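Budget talk – my notes, second version
Slot is right after the coffee break, so give people a minute to sit down. Skip the intro slide if we're running behind.

Slide 1. Hi everybody. I buy equipment for a small shop that handles plumbing parts and hand tools, and last February I was told to come up with a budget for a two-arm robot cell. I had never bought a robot. I had bought a forklift, and I figured it would be kind of like that. (Pause. Forklift people usually laugh.)

Slide 2. The quotes. I got them from Nedard and from Gaillard, and I laid them side by side on my kitchen table like I was comparing phone plans. The arms were the easy part! Both quotes had a nice bold price for the arms, and then a line called "integration" with one number next to it. Ask what's in that line. Ask again. When I finally got Gaillard to break theirs out, it was 16 separate items, and we already owned a few of them.

Slide 3. The stuff between the arms and the parts. Leave this one up for a bit and let people look while I talk about cable. I budgeted zero for cable and cable management, and I will be hearing about that until I retire.
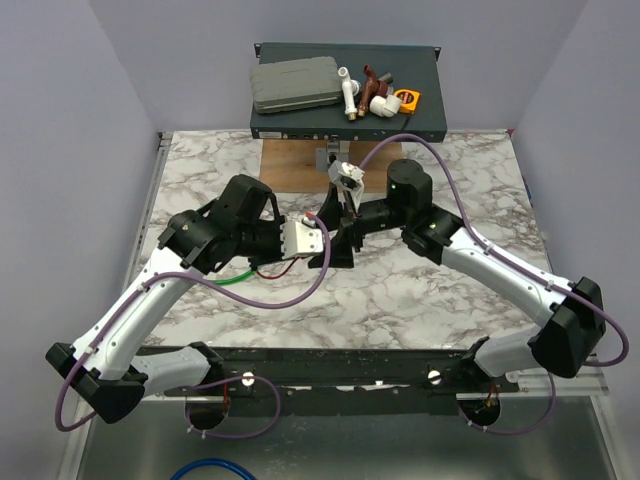

Two arms over the work table, with faucets, an elbow fitting and a tape measure at the back. Look at all the cable.

Everything you see running along those arms is a purchase. The camera mounts are a purchase too, one per arm, and so are the zip ties, though I'll admit those didn't break us. Walls, table, beam, bolts – put each one on its own line, even the cheap ones, so your finance person can see where the money goes.

Slide 4. Spares. My rule now is 6 percent of the hardware price, set aside on day one, and I don't let anybody raid it. Gripper fingers first, then cables. We ordered fingers from Wutel and waited more than 50 days for them, with the second shift asking me every single afternoon if they'd come in.

Slide 5. People time. Go slow here, it's the one folks write down. Two of our operators spent a good part of their spring on this cell and none of those hours were in my budget. Talk to the shift leads before you sign anything. (If somebody asks about training costs, yes, separate line, and get it in the quote.)

Slide 6. What I'd do next time. We're planning a second cell, working name Sirkden, and the spreadsheet already looks a lot different. Sample parts get picked before the grippers do. Table size gets decided before the arms. And I'm holding back part of the final payment until the thing runs our parts on our floor, which Nedard was fine with once I asked.

Questions. Offer to send the blank spreadsheet. Don't get pulled into the lease versus buy thing, it eats the whole session – tell them to grab me at lunch.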